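Watadbridge Community Boards > Home & Workshop > Workbenches and tables

Cardboard as a table cover — anybody doing this long term?

rtuurunen_raili
Posted 09/01/2025

I have an old dining table in the back room that I use for everything that isn't dining. Cleaning shoes, sorting out the recycling, repotting, gluing things. The top was refinished by my father-in-law and I would like to stop ruining it. I've tried a vinyl cloth (slides, and the glue sticks to it) and an old bedsheet (soaks through). Last month I opened up a couple of moving boxes and laid them flat and so far it's better than either one.

Questions. How do you keep the sheets from creeping? Do you tape the seams? And how often do you change them?

ftemba
Been doing this for years. Flat sheets, printed side down, plain side up. Don't tape them to the table. Painter's tape is fine for a day but if you leave it a whole summer it takes finish with it. I tape the seams on the underside, sheet to sheet, so the whole thing is one big mat. Then the weight holds it.

I change mine when it gets soft in the middle. That's maybe twice a year.

grgic_d
I'd go the other way on the tape. If you tape it all into one mat you have to throw out the whole mat when one corner gets wet. I leave mine as separate sheets and overlap them by a hand's width. Swap out the bad one and you're done.

ftemba
Overlap gives you a ridge. Anything round rolls down it. Cans, jars, pencils.

grgic_d
Then put the ridge at the back.

BorisB
Where are people getting sheets big enough? Moving boxes have that fold across the middle and it never really lies flat again.

ankica_d
Appliance stores. Ask for refrigerator boxes. The Brurnanero outlet by the highway leaves theirs flattened out by the loading door and they're happy to be rid of them. You can cover a six foot table with one panel and have some left over.

For the fold, wet it lightly with a spray bottle on the outside of the crease and put books on it overnight. Works most of the time.

BorisB
Thanks. I was about to pay $20 for a roll of builder's board from Tronordale.

ftemba
Builder's board is good stuff, to be fair. It's heavier and it has some water resistance. If you're doing paint I'd spend the money. For shoes and cans I wouldn't.

rtuurunen_raili
OK, this is useful. I'll go with taping underneath for now and see how it does.

Second part of my question, which I should have put in the first post. My actual problem is that the table is never doing one job. It'll have a pair of sneakers on it that I'm partway through cleaning, and then I rinse out the cans from dinner and those land on it too, and by the end of the week I can't do either thing. My daughter says I need two tables. I don't have room for two tables.

ankica_d
I've got the same setup, one table covered in cardboard, shoes and empties both. What worked for me was deciding which half was which. The far half is for things that are waiting and the near half is for the thing I'm doing right now. Only one item at a time gets to be in the near half. If I pick up a can, I deal with the can, and the shoe stays back where it is.

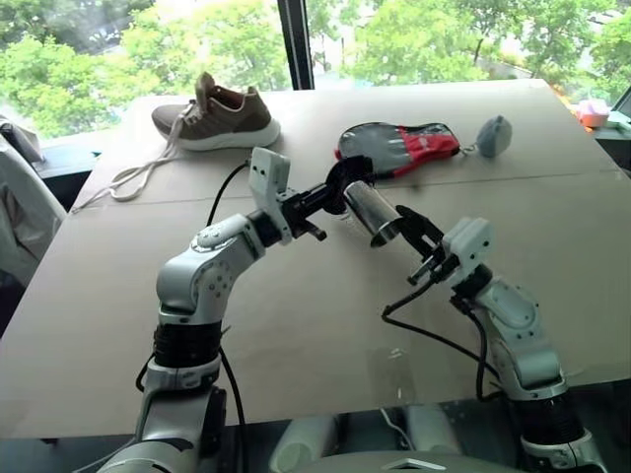
It took a couple of weeks to stick. The laces are the main trouble. If you leave them loose they end up under everything, and you go to move a can and the shoe comes with it. I either pull them out completely before I start or tuck them down inside.

With cans I do the rinse at the sink, shake, and then stand them open end down on the cardboard until I'm ready to bag them. The cardboard takes up the drips. Change that sheet more often than the rest.

grgic_d
You shouldn't be draining cans onto cardboard. It'll smell in a week, and if any of that soaks through it's sitting on the finish that Raili is trying to save. Put a dish rack or a tray under them.

ankica_d
I rinse them properly. Mine doesn't smell.

grgic_d
Tomato cans always leave something behind. I had rings on a pine table from exactly this. They came through two layers.

ftemba
Going to side with Dragica on this one. A cookie sheet under the wet end costs nothing. Also watch the rims. Depending on the opener you get a sharp edge, and if you drag a can across cardboard upright it cuts a groove, and then that's where the water goes.

ankica_d
Fine, a tray. I'll try a tray.

BorisB
Different angle on the shoes. Laces out, insoles out, and clean them lying on one side first, then flip. I see people stand them up on the sole and scrub the midsole that way, and all the dirty water runs straight down under the shoe and gets picked up again. On its side it runs off onto the cardboard.

White midsoles I do with a melamine sponge and a bit of dish soap. Fabric uppers I go easy on. Soft brush, cold water, and stuff them with paper afterward.

rtuurunen_raili
Do you wash the laces by hand? Mine are white, or they were.

BorisB
Mesh bag, in with the towels. If they're really bad I soak them first in oxygen bleach. Or buy new ones. Long laces for chunky sneakers aren't expensive and I stopped fighting with the old ones.

grgic_d
Not in with towels, they come out fuzzy. I do them in a jar. Lid on, warm water, soap, shake it for a minute, leave it, shake it again. Hang them over a doorknob.

BorisB
Never had fuzz. Maybe your towels are newer.

ftemba
I did work out what I've spent on table coverings, because my wife asked. The vinyl, the rubber mat and the one good canvas drop cloth come to 309 dollars over the years, and all of it is in the garage. What's on the table is a box the dryer came in.

ankica_d
How thick is yours, Faraji? I have single wall and it dents if I lean on it with the scissors.

ftemba
Double wall. Dryer and washer boxes usually are. Check the edge, you'll see two rows of flutes. If all you have is single, lay two with the flutes running in opposite directions — lengthwise on the bottom, crosswise on top. Stiffer than you'd expect.

grgic_d
And don't cut on it unless you have something under it. Two layers of single wall will not stop a utility knife. I know that from the same pine table.

rtuurunen_raili
Update. Went to the Brurnanero place and they gave me two refrigerator panels. I cut one to the size of the table plus an inch all around so it hangs over a little and doesn't pull on the edge. One seam, taped underneath. Tray at the back left for cans. Shoes go back right, laces out and in a jar.

Dragica, I did put a layer of plastic sheeting between the cardboard and the wood. I hope that's not a mistake.

grgic_d
It's OK if you lift it now and then. Plastic directly on an oil finish can trap moisture and leave it cloudy. What did he finish it with?

rtuurunen_raili
I think Sârbu hardwax, the satin one. The can is still in the basement. I'll go look.

ftemba
If it's hardwax I'd take the plastic off and use brown paper.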